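Ticket 557
Subject: Bathroom faucet drips after new cartridge (Maldonado single-handle)
Status: Solved
Product: Maldonado faucet, bought from Pladwood in May

Customer wrote:

Hello, and thank you in advance for reading all of this, I know I go on a bit. I have a Maldonado single-handle faucet in the upstairs bathroom and it started dripping this spring. I bought the replacement cartridge from Pladwood, put it in myself with the help of your leaflet (very clear, by the way!), and for one lovely evening it was quiet. Then it began again, and I think it's a little worse than before. I left a measuring cup under the spout and got 40 ml in an hour. The handle also feels stiffer than it did with the old part. I did shut off both valves under the sink before I started, and I didn't force anything.

Neltier Support replied:

Thank you for writing, and please don't apologize for the detail, it saves us a lot of back and forth. A stiff handle together with a drip makes us think the cartridge isn't sitting all the way down. Could you please try this when you have a quiet half hour?

Close both valves and open the handle to let the pressure off. Take out the cartridge and look into the faucet body with a flashlight. There are 2 small rubber seals at the bottom, and an old one likes to stay behind and hide under the new one. Wipe the seat with a soft cloth, no scouring powder please. Then soak the cartridge in plain white vinegar and warm water, half and half, until any white crust comes off. Any plastic tub or dishpan is fine for soaking, but skip bare metal ones.

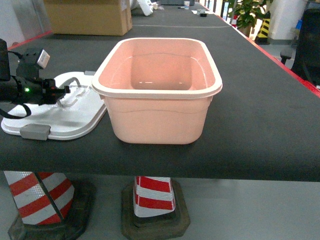

Pink plastic basin with a rolled rim.

Rinse everything well, put a dab of silicone grease on the seals (not petroleum jelly, it swells the rubber), and press the cartridge in until the tabs drop into their notches. Tighten the nut by hand, then a quarter turn with the wrench.

Customer wrote:

Well, you were right about the old seal! It was squashed flat and so dark I had taken it for part of the faucet. I fished it out with a toothpick. The handle moves nicely now, but I still get a drop every so often on the hot side. Should I order another cartridge?

Neltier Support replied:

So glad you found it. Please hold off on ordering. Take off the aerator, run the hot side fully open for 100 seconds to flush out any grit, and check the cup again in the morning.

Customer wrote:

Checked at 7:15 this morning and the cup was bone dry. A few sandy specks came out with the flush, so I cleaned the aerator screen too while I was at it. Thank you so much for your patience, you can close this one.

Neltier Support: Closed at customer's request. Seal note added to the Maldonado cartridge leaflet.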